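How to Fold Any Cloth Flat, Even the Floppy Ones

I love a stack of folded cloths more than I probably should. Towels, napkins, big soft squares of fabric left over from sewing, they all go on the same shelf at my house, and after years of cramming them in I finally have a method that keeps the pile standing up. It takes me 15 minutes to get through a full basket, and it's pretty relaxing once your hands know it!

What you need

A clear, flat surface bigger than your largest cloth
A spot at the back for the pile
Your basket of clean, fully dry cloths

Step 1: Spread it out

Drop the cloth in the middle of the table and find two corners that share an edge. Lift, give it one good shake, and lay it down away from you. Don't worry about making it pretty yet. You only want it in a single layer, with no corner hiding underneath.

Step 2: Fix one side, then the other

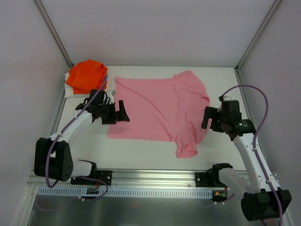 Big cloths almost never land flat on both sides at once, so pick the better side and leave it alone. Smooth outward from there with the flat of your hand, and work toward the messy part. With a pink cloth like this one, the left side is mostly flat already, so I'd start there and chase that long diagonal crease down toward the bunched end at the front. Then open up the twist, and go after the flap at the upper right last. If you start with the flap you'll just end up smoothing it twice (ask me how I know).

Step 3: Square the corners

Tug each corner gently until the edges look straight. If a corner curls, pinch it and roll it back the other way. Thin fabric likes to creep while you do this, so keep your free hand resting in the center.

Step 4: Fold in half, then in half again

Bring the far edge to the near edge, smooth, then bring left to right. For larger cloths, finish with thirds. I aim for a folded width of 28 centimeters, which fits my Hasero shelf with a little room for fingers. Measure your own shelf first!

Step 5: Stack with the fold facing out

Put the rounded fold toward the front of the shelf so you can pull one cloth without dragging out its neighbors. Heaviest on the bottom, please.

A few extra tips

If a cloth is 100 percent cotton and badly creased, mist it lightly, smooth it, and let it dry before you fold. Slippery fabrics do better rolled. And if you lose your place halfway through, shake the whole thing out and start over, it's so much faster than trying to rescue a crooked fold.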